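# Can a pair of robot arms do your laundry yet? A few weeks with the Trostach

I should say right away that I wanted to love this thing. I have three kids, a dryer that never seems to stop, and a folding pile that has been on the guest bed for so long that we've stopped offering people the guest bed. So when my friend Carla Awad told me her shop in Sowerby was renting out the Trostach two-arm setup by the month, I had my name on the list before she'd finished her coffee.

The monthly rent is $536, and buying one outright will run you almost $1300 a month for a year, so this isn't something you pick up on a whim. It comes in 13 boxes (bless the delivery driver!) and you'll want a strong friend and most of a morning to put it together. The instructions are good, though, and the fellow on the phone at Iltov, who handle the support, stayed on with me through the whole calibration business and never once sighed.

Let me start with what it does well. Dish towels are lovely. Washcloths, pillowcases, anything square and plain – it picks up two corners, gives the cloth a little shake, and folds it in half about as neatly as I would on a good day. T-shirts are nearly there. I'd call it a slow but willing teenager, and I mean that kindly.

Clothes with hardware on them are where I started hovering. Denim is heavy and stiff, a waistband doesn't want to go where you put it, and a belt is really a second object with a mind of its own. 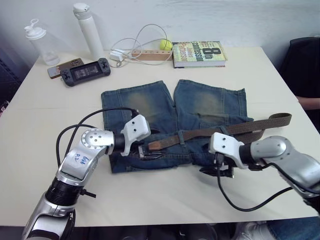 My husband's answer to all this was that a person would simply pull the belt out first, and he's right, a person would. Getting a belt out of its loops is the kind of job you do with your thumbs while thinking about supper. For a machine it's a buckle to hold, a strap to slide, and a whole garment that wants to come along for the ride. I watched it work on belted clothes in January for a good long while, and out of 5 tries I'd have been happy to put two of them in a drawer.

I had the Brureo on loan last year, the single-arm one, and the Trostach is a big step up from that. Having a second hand to keep the cloth still makes all the difference in the world. The Brureo mostly pushed things around until they fell on the floor – the dog enjoyed it very much.

A few smaller notes. It's quieter than my dishwasher. The grippers wipe clean with a damp cloth. You do need a proper table for it, nice and flat, and I wish the cables were a foot longer.

Would I rent it again? For towels alone, I'm tempted. For a whole family's wash, jeans and all, I'd wait another year or two and keep the guest bed as it is. Carla has it back now, and she tells me the next model is due before summer, so I've put my name down for that one too.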